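Sunday in August

Somebody in our house was about to haul an old desktop computer to the dump, and I said hold on, let me get the side off first. I've been bringing these things back to life on my workbench for years (a couple of them are still running down at the Prirkby food pantry), and most of what I know I learned by doing it the dumb way. So here are my notes for anyone with a dusty tower in the closet and a free afternoon.

First thing, unplug it. All the way, cord out of the back. Then press the power button and hold it down for a slow count of 12, which drains what's left. Leave the power supply box itself shut, always. That silver box holds a charge you don't want to meet, and no amount of dust in there is worth it. If it's bad, replace the whole box.

Now lay the tower on its side with the open side facing the ceiling. I used to work on them standing up and I dropped more screws into the bottom of the case than I care to admit! Lying down, everything sits there in front of you like a tray of leftovers, and the little parts stay where you put them.

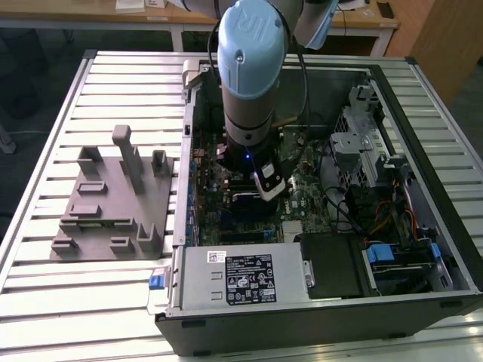

Tetwood Bench Notes

Memory sticks are the place to start if you've never done any of this. On most boards there's a little clip at the end of the slot. Push it outward and the stick pops up a bit, then you lift it straight out by its edges. Keep your fingers off the gold part. If a computer won't start, pulling the sticks and seating them again fixes it more often than you'd think, and it costs nothing. When you put one back, line up the notch, press evenly on both ends, and expect to push harder than feels polite. It should click.

For dust I like a soft paintbrush, the 2 inch kind, that has never been near paint. Mine is a Semorell from the bargain bin and it's lovely. Brush toward the outside of the case and follow up with short puffs of canned air, keeping the can upright. Hold the fan blades still with a finger while you blow. Oh, and do this in the garage or on the porch, please. I did one on the kitchen table once and we were eating gray fluff for a week.

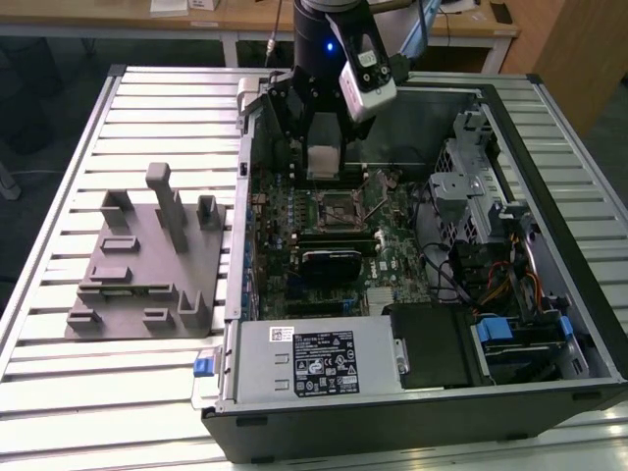

Cables are my other soapbox. Before you unplug a single one, put a scrap of masking tape on it and write where it goes. I mean every one, even the ones you're sure about, because you won't be sure after lunch. I keep a Chraibi muffin tin on the bench for screws too, one cup for the side panel, one for the drives and so on (a regular egg carton does the job just as well, but the dog ate mine).

If you find yourself with spare parts at the end, don't toss them in a drawer loose the way I did. Processors and memory want an anti-static bag or the plastic tray they came in, with a label saying what they came out of. I paid 40 cents apiece for a stack of those bags and I wish I'd done it ages ago.
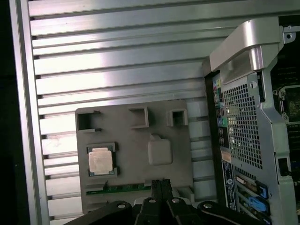 And match before you buy! Memory comes in several kinds, and the notch sits in a different spot on each one, so a stick from one machine may not go in another no matter how hard you lean on it. Same goes for processors and their sockets. Write the numbers off the old part on a piece of paper and take it with you to the store.

When it's all back together, give the inside one more look for stray screws, plug in the power and the monitor, and try it before you put the side panel on. I've closed up a case so many times only to find I'd left one cable hanging. Then wipe down the outside with a barely damp cloth, let it dry, and slide the panel back on.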